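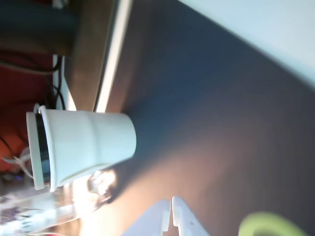
Is 2000 demos of one cup really a dataset?
Reading time: 4 min

hexnut_ryan
Started at the bench before breakfast and I'm still going, so let me complain. The plan I inherited says 2000 teleoperated grasps per object before we train anything. First object is the white cup. I'm one person with two hands. Has anyone here seen the second thousand make any difference, or did somebody just like the number?

lindsay_s
What does the policy do with 20?

hexnut_ryan
With 20 it goes to where the cup was in training and closes on air. So, bad. I'm not saying 20 is enough. I'm saying I don't believe in 2000.

saskiapearce
2000 isn't silly if they're different from each other. Most people's aren't. They put the cup down in the same spot under the same lamp with the same junk behind it and do it again until their wrist hurts. You end up with one demo and a lot of photocopies.

Also your wrist view is sideways. If your other sessions are upright you will hate yourself in October when you try to merge them.

hexnut_ryan
All of ours are sideways. It's consistent. The network doesn't care which way is up.

saskiapearce
It doesn't until you want to start from somebody's pretrained weights, and then it cares a lot.

Aroha L.
I'll take the other side. We collected 3659 episodes on the Whitcombe project and the curve was still going up at the end. Slowly, but up. Stopping early because it's boring is how you get a demo that works for visitors and nobody else.

hexnut_ryan
Going up on what test? If your test cups came off the same table as your training cups then of course it went up.

Aroha L.
Same table, yes. Different day.

hexnut_ryan
ok well

lindsay_s
Going by the view at the top I'd worry about the light more than the count. The patch by the clear bottle thing is totally blown out, you can't tell where it stops and the table starts. And the cup throws a wide blue shadow across the dark top. If every episode has that shadow then I'd bet money the policy is steering by it. Move the lamp and see what happens.

hexnut_ryan
I was told to leave the lighting alone so the data would be "clean."

lindsay_s
Clean for who?

drindia_user4
We use Drindia for this. It makes new backgrounds and lighting for you from a small set. You could stop at a few hundred.

saskiapearce
I tried it. It makes pretty pictures of cups. Clear plastic and glass came out as mush, and the grasp rate on our real arm didn't budge. Has anyone got a number from a real robot that isn't on their sales page?

drindia_user4
It worked for us.

saskiapearce
That's not a number.

Aroha L.
Would you at least keep the clutter, Ryan? Cables, the green ring, the clear thing. People tidy the bench and then act shocked when the arm can't cope with a messy one.

hexnut_ryan
Clutter stays. I'm less sure it helps if it never moves though. Four episodes in a row with the same green ring in the same corner isn't clutter, it's wallpaper.

lindsay_s
So move it every episode. Lamp too. Do 4 lamp positions, split your next few hundred across them, and hold one position out for testing. If the held-out one is hopeless, you know more demos of the same setup won't save you.

hexnut_ryan
I can do that. I still think the 2000 came out of thin air, but I'd like to have something to show the boss before I say it out loud.

Aroha L.
Post the curve even if it makes me right.

hexnut_ryan
Especially not then. But fine, I'll post it.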